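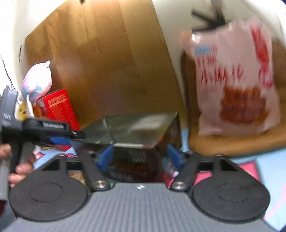 4. Connecting a Village Access Point to the Network

Section 4 covers the first connection of a Holura access point to the regional backbone. It applies to sites with a fixed line and to sites that use the radio link. If the site has both, set up the fixed line first and come back to 4.3 for the radio link.

You will need the site sheet from your district office, the Holura unit with its power supply, the grounding kit, one network cable for each connection, and a laptop or phone with a current browser. The site sheet lists the site code, the line type and the start-up password. Do not begin without it. A unit started with the wrong site code has to be released by the Pevon help desk before it can be used again.

4.1 Before you power on

1. Check that the mounting bracket is tight and that the unit sits with its ports facing down.
2. Fit the grounding wire to the screw marked G and run it to the ground rod. Keep it as straight as you can.
3. Plug the network cable into the port marked LINE. Leave USERS 1 and USERS 2 empty for now.
4. Write the serial number from the underside of the unit in box 3 of the site sheet.

CAUTION: Do not work on an outdoor unit during a storm or when one is close. Disconnect both ends of the cable before opening the cover.

4.2 First start on a fixed line

1. Connect the power supply. The power light comes on red, then changes to amber.
2. Wait for the amber light to stop blinking. On a new unit this can take several minutes. Do not unplug it during this time, even if the light goes out for a moment.
3. On your laptop or phone, join the wireless network named Holura-Setup.
4. Open the browser. The start page should load by itself. If it does not, type setup.holura into the address bar.
5. Enter the start-up password from the site sheet. It is case-sensitive.
6. Enter the site code, with the dash. Select Confirm.
7. Choose Fixed line and select Connect. The line light turns green when the backbone accepts the unit.

Note: If the line light stays amber, check the cable first, then the site code. Sites in the Massawe district that were registered before August may still have a short code on the sheet. Add a zero in front of the short code and try again.

4.3 First start on a radio link

Follow steps 1 to 6 in 4.2, then choose Radio link in step 7. The start page now shows a signal reading between 0 and 800.

1. Loosen the two bolts on the antenna arm by half a turn.
2. Turn the antenna slowly toward the relay mast while a second person reads out the signal.
3. Stop when the reading no longer rises. A reading of 400 or more is good enough for normal use. Below 400 the link will drop in heavy rain.
4. Tighten the bolts and check the reading again. It often falls a little as the bolts close up.
5. Select Save position.

Allow some 2 hours for this part at a new site. If you cannot get a steady reading, look for trees or a new roof between the antenna and the mast, and note what you find in box 7.

CAUTION: The person at the antenna must be clipped on before the bolts are loosened. Do not read the signal screen from the ladder.

4.4 Opening the service to users

1. Connect the library, school or clinic network to USERS 1.
2. On the start page, open Access and set the number of users allowed at one time. The limit is 100. Small sites should start lower and raise it later.
3. Set opening hours if the site is not staffed all day. Outside these hours the unit stays connected but does not accept new users.
4. Change the start-up password. Write the new one on the card supplied and hand the card to the site manager.
5. Test with two devices at once. Open the public services page on one and place a voice call on the other.

The public services page is free to open and does not count against the site's monthly allowance. All other traffic does. The allowance is set by the Nondis program and cannot be changed from the unit. When a site has used its allowance, users can still reach the public services page until the first day of the next month — this is normal and is not a fault.

Note: USERS 2 is reserved for a second building. Do not connect both ports to the same switch. The unit will shut both of them down and the users light will blink red. To clear this, remove one cable and restart the unit.

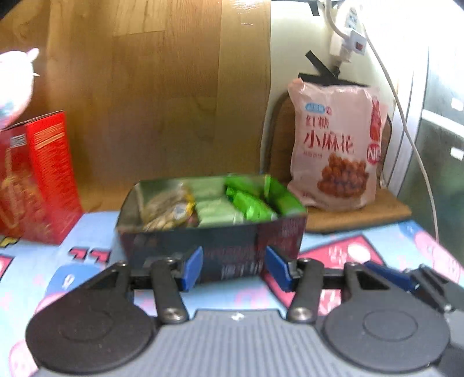 Tarık Aksoy wrote in to say that on two of his sites the users light kept blinking red after the restart, with only one cable in. He had to open Access, turn both ports off, select Save and then turn USERS 1 back on. We have seen the same thing on units with older software. If a restart does not clear the light, use his steps, then update the unit as described in 4.5.

4.5 Updating the software

1. Check that the line light is green.
2. Open System, then Updates, and select Check now.
3. If an update is listed, select Install. The service stops for users while it installs, so choose a quiet hour.
4. When the start page comes back, compare the version number with the one on the Updates page.

CAUTION: Do not update over a radio link with a reading under 400. Improve the link first, or load the update from a USB drive.

When the update is finished, sign the site sheet and return it to the district office. Keep a copy at the site, inside the cabinet door.

Section last revised: Sep 29, 2025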